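PRESS RELEASE
30/01/2024

Korora opens Bastbridge laboratory to visitors for demonstration of robotic weighing and glassware handling

BASTBRIDGE – Korora, the laboratory automation developer, opened its Bastbridge site to invited guests this week for a day of demonstrations and discussion on the use of robotic hands in routine laboratory work. Guests included laboratory managers, teachers from technical colleges, and representatives of Matis and Ait Ali, the two partners in the company's current development program.

The open day was the second held at Bastbridge. The first took place in October, shortly after the company moved into the building, and was limited to partner staff. Attendance this time was extended to the wider laboratory community, and 326 guests registered for one of the morning or afternoon sessions.

Opening the program, Hrefna Østergaard, Managing Director of Korora, said the company wished to show its work at the stage it has reached.

"Our partners asked us to begin with the tasks that fill an ordinary day at the bench," Ms. Østergaard said. "Picking up a beaker, setting it on a scale, and putting it back in the right place are simple steps for a trained technician. They are demanding steps for a machine, and we wanted our guests to watch them at close range and ask hard questions."

Demonstrations were held in the main laboratory on the ground floor, in groups small enough for every visitor to stand near the bench. Each session was introduced by Siham Semaan, Head of Applications, who described how the arm and hand are programmed and how operators are trained to work beside them. Visitors were also shown the emergency-stop controls and the safety rules that apply whenever the arm is in use.

The weighing task has been the focus of the joint program with Matis for the past year. According to Ms. Semaan, the team has logged 1026 practice runs with laboratory glassware, 600 of them using beakers. The remaining runs covered flasks, sample jars, and lidded containers. The results will be used to decide which tasks are ready for trial in a partner laboratory.

"Glass is a good teacher," Ms. Semaan said. "A grip that is too light lets the vessel slip, and a grip in the wrong place tips it. We spend a great deal of time on the approach of the fingers, before anything is lifted."
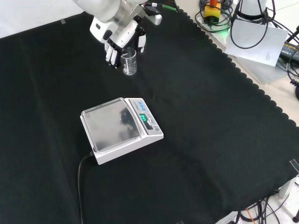 The robotic hand with a glass beaker beside the digital scale at Korora's Bastbridge laboratory.

In the afternoon, Villads Hviid, Program Manager at Ait Ali, led a discussion on the introduction of automation in smaller laboratories. Participants raised questions about cleaning procedures, the cost of maintenance, record keeping, and the space needed around a robotic arm. Several asked whether existing scales could be kept in service. Mr. Hviid confirmed that the program is designed to work with standard bench equipment wherever possible.

Korora also announced that it will offer 50 training places at Bastbridge this year for technicians and students with no previous experience of robotics. The course will be taught by Bjarke Bjarnason, Senior Engineer, and will cover basic operation, safe working, and the preparation of simple handling tasks. Places are free of charge, and applications will be accepted from laboratories of any size.

A further open day is planned for October. Laboratories and schools wishing to attend are invited to register their interest with the Bastbridge office.

About Korora
Korora develops robotic handling systems for laboratories. Its Bastbridge site houses the company's engineering, applications, and training teams.

Media contact
Þórarinn Bisgaard, Communications Office, Korora, Bastbridge

– End –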